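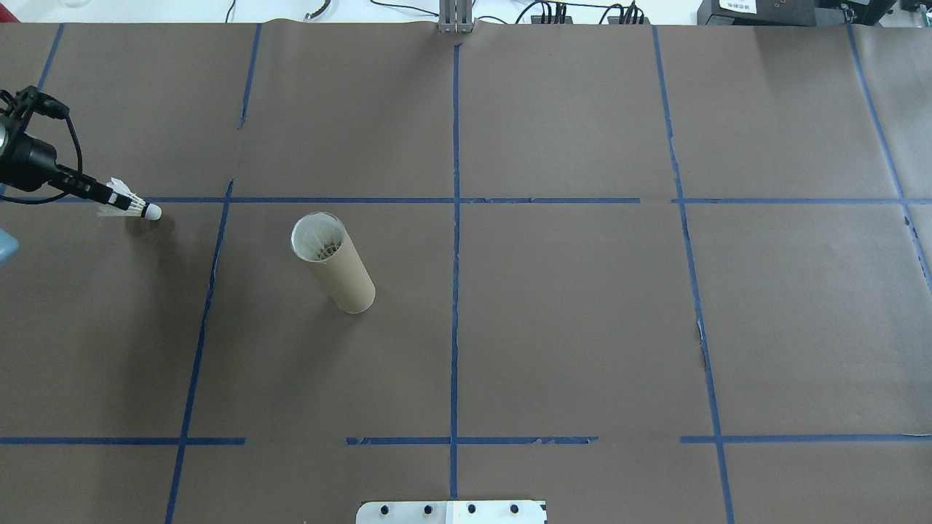
Two shuttles and a tube.

Pirkstead Badminton – members' list
Re: shuttles breaking again, and which ones to order
Mon 26 April

Hello all,

Thank you for the long message on the shuttles. I quote it below with my answers in between, so that people who deleted it can follow. I apologize if some of my English is heavy, I wrote this in two evenings after work.

> On Thursday we went through two full tubes in one evening on
> court 1 alone. Some of the shuttles lost a feather in the first
> rally. I don't mind paying for feather but I do mind paying for
> feather that lasts four minutes. Is it a bad batch, or is it us?

I think it is a little of both, but mostly it is the air in our hall. The heating was on all winter and it blows from the wall over court 1, so the shuttles there become dry very quickly. A dry feather does not bend, it breaks. In my former club we had the same problem every year until the heating was turned off, and then suddenly everybody said that the new batch was much better. It was the same batch.

The Mandagi tubes we use now are from the order of last September. They were stored the whole winter on the top shelf of the closet, and the hot water pipe goes exactly behind this shelf. I put my hand on the wall there last week and it was very warm. I have moved all the tubes to the floor on the other side. Please leave them there, also if it looks untidy.

> Somebody told me to steam them. Does this really work or is it
> a superstition? And do you steam the feathers or the cork?

It works in my experience, if you do it the evening before and not five minutes before playing. I do it like this. I boil water in a kettle and let it stand open for a moment. I take both caps off the tube and hold the tube over the steam, first with the feather end down, while I count slowly to five. Then I close both caps and lay the tube on its side overnight in a cool room. Only the feathers need the steam. If the cork takes too much of it, the shuttle becomes heavy at the front and flies too far, and you will hear complaints from everyone who plays doubles.

Please hold the tube with an oven glove. The steam comes out at the top faster than you expect.

Another method is to put a small piece of damp sponge in the cap and close the tube for a day or two. It is slower, but you cannot burn yourself. With the sponge I had mold once, when I forgot a tube in my bag during a vacation, so write the day on the cap with a pencil.

> Can we please decide about Gradis or Grerer before the summer
> order? I liked the Gradis ones on the trial evening but I know
> that others said they were slow.

I also liked them, and I also found them slow. But here we must be careful, because the two trial tubes did not have the same speed number. The Gradis was one speed lower than what we use normally. In a cold hall you want the faster shuttle and in a warm hall the slower one, so on a warm evening the Gradis may be exactly right. I propose that we ask for one more trial tube in our usual speed before we say no.

About Grerer I have less good to say. The flight is nice and straight when they are new, but the feathers turn inside the glue after some hard smashes, and then the shuttle begins to wobble. For practice with the juniors this is no problem at all. For the league matches I would not want them.

For everybody who will test: please stand on the back line and hit the shuttle with a full underhand stroke, upward and parallel to the side line. It should land a little before the back line on the other side. Try three or four shuttles from the tube, because one alone can always be strange. And let a strong player and a normal player do it both. When only the strong player tests, we always buy too slow.

> Last thing. How many do we still have? I don't want us to order
> 30 tubes and then find a box under the stairs like last time.

I looked in the closet, in the box under the stairs and in the junior bag. We have 19 closed tubes, all of them with 12 shuttles. The open tubes I did not include. If we play as we do now this is enough until the summer break, also with the home matches.

About the open tubes I have a request. At the end of the evening there are always half-good shuttles lying on the bench, and somebody puts them back together with the new ones. The next person opens the tube, takes out a broken one, takes out another broken one, and then opens a fresh tube. Please put used shuttles only in the tubes with the red tape. They are still fine for warm-up and for multi-feed exercises, and the juniors use them with pleasure.

It also helps to take a shuttle out of the tube by the cork, and to smooth the feathers with your fingers between the rallies when two of them are crossed. Please do not push it back on the floor with the racket. I see this every week, and I did it too for many years.

> If it's a matter of money I would be fine with nylon on the
> social evening, by the way.

For me also okay, but I know this is a sensitive subject and I prefer that it is discussed in the hall and not by e-mail. I would only say that nylon in a cold hall feels very different from nylon in a warm one, so it would be unfair to try it now and decide for the whole year.

The supplier wants to have our order on paper by the end of next week. If you have an opinion on Gradis, please write it to the list before then and mention on which court you played, because court 1 with the heating and court 3 near the door are really not comparable.

The key of the closet is again on the hook behind the bar. Somebody had it at home.

With friendly greetings,
your equipment person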